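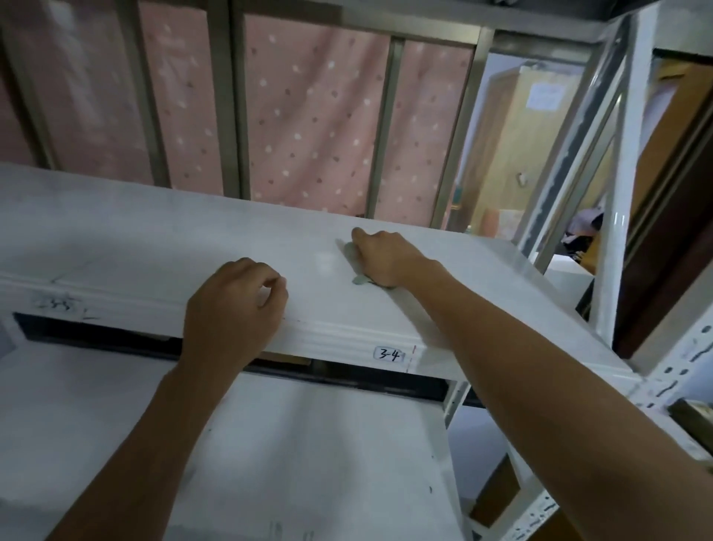 I have now lived with the Prorkunex shelf kit since June, and several readers asked me if it is worth the money. My answer is yes for some people, and I will try to explain for which ones.

For those who did not read my older posts: Prorkunex is a small carriage which moves on a rail along the front of a storage shelf and brings you the box you choose on the phone. It is made by Pornix, and I bought it from the shop Ladefoged in Zesville for 700 dollars. There is a bigger model for 3000, but that one is for real warehouses and I have never seen it working.

The preparation took me much longer than the assembly. The manual says "clean and mark the shelf" and this is all. In my case the shelves are white metal, bought used, and they had old smudges and pencil marks. The rail is held with adhesive strips, so the surface must be smooth, also near the front edge. I went over the boards by hand, one after another, with one hand pressing the board and the other one scraping. It is boring work and my shoulders did not thank me.

Then you need to mark the positions. The kit has a sheet of printed stickers, but they are too tall for a ribbed edge like mine and they came off after one night. I wrote the numbers with a black marker directly on the metal instead. On my shelf "3-4" means third level, fourth position, and a short red line shows where the carriage has to stop. It is not beautiful, but I can read it from my chair.

After this, the setup in the app was easy. You drive the carriage to each red line, press Save, and give the place a name. The English in the app is a little strange (I know, I should not be the one to complain). I made one mistake and saved two positions with the same name, and I had to delete the whole level to repair it.

What I like: it is quiet, it stops at the same point every time, and it remembers the positions when the power goes off. Frida Ingvarsson from Pornix support answered my email on the next day and sent me longer screws without asking for payment.

What I like less: the cable is only 2 meters, the boxes must have a flat handle, and each box can weigh up to 200 grams. For my buttons and thread it is enough. For tools you can forget it.

If you have back problems or many small things in boxes, I think you will be happy with it. If you only want order on your shelf, buy a good marker first and wait a month. Next week I will try to connect the second rack, and I still have to clean the lowest board of it.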